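Machines and Everyday Work, Session 4
Tidying a Shop Counter: Are Robots Ready for the Small Jobs?
Notes by Dilek Özkan, for the evening group at Clusthorpe

Reading before we meet: the first half of the Sengar booklet. Sharada Gowda has left spare copies by the door, so do help yourself if yours has wandered off.

1. Where we had got to

Last time we talked about vacuum cleaners and dishwashers, and somebody asked (quite rightly!) why a machine that washes plates so well can't put them back in the cupboard. I promised we would come back to that, and I'd like to do it by way of a gift shop. Think of the little jobs that fill the quiet half hour before closing: straightening the greetings cards, putting the nice one back in its stand, moving a game box that a customer has left in the way. A Saturday assistant picks these up in an afternoon. For two robot arms they are a good deal harder, and the reasons are worth going through slowly.

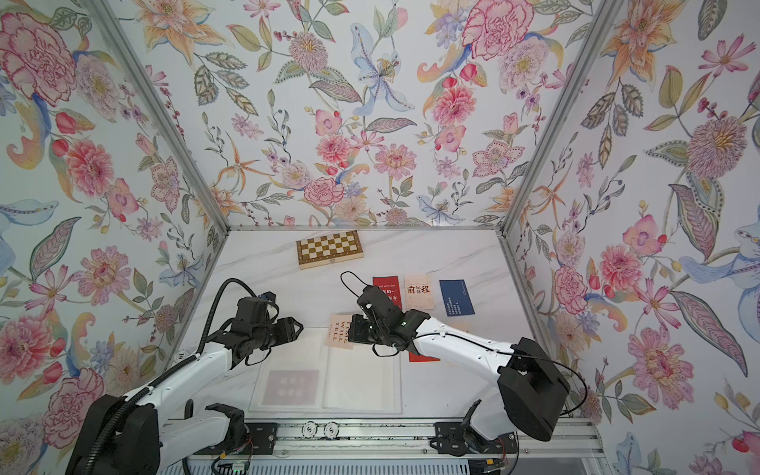
Cards are awkward things to handle, whoever is doing it. They are thin, they lie flat, and there is very little to get hold of, so most of us slide one to the edge of the counter or lift a corner with a fingernail without giving it a thought. A gripper with two stiff fingers has no fingernail. The card marked "TIME WILL TELL" has to be told apart from its red, cream and navy neighbours before anything is picked up at all, and clear acrylic brings a trouble of its own, as cameras are apt to look straight through it. I have a soft spot for that card, I must say, given the question we are asking this term.

2. What counts as "able to do it"?

Please be strict with yourselves about this. A firm may show you a lovely short film of a chore being done, and it may be perfectly genuine, but a shopkeeper wants to know about the hundredth go as well as the first. For our discussion, let us suppose a shop called Pakon which handles 400 cards a week. If an arm drops or creases 33 of them, would you keep it on? Now suppose it does better than that but takes about 2,000 seconds over a job you could finish before the kettle boils. Work out what you would put up with, and jot down your reasons – we shall compare them in pairs.

You might also think about who puts things right afterwards. If a person has to stand by all evening, the shop hasn't saved very much, though it may still be learning something useful.

3. Two hands are better than one, mostly

We use our hands together far more than we notice. One steadies the stand while the other slips the card in, and if the stand shifts a little we feel it and ease off. With two arms, each has to keep out of the other's way, and the tighter the space, the more careful the planning must be. Push too hard and the stand skids; too gently and the card never seats properly. My own view, for what it is worth, is that this sort of shared work will come to the shop floor well before it comes to the kitchen, as a counter can be kept much the same from one day to the next and a family kitchen certainly can't. 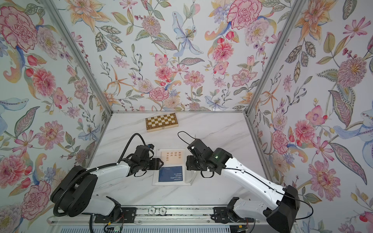
4. To do before Session 5

Choose one small chore at home or at work and write out every movement in it, including the ones you'd normally skip over. Folding a tea towel is a good choice. Making a bed is a brave one.

Mark the steps where you rely on touch more than sight, and bring your list along for Sharada's half of the session, when we shall read it beside the Humen chapter on packing and sorting. A side of paper is plenty, and pencil is fine.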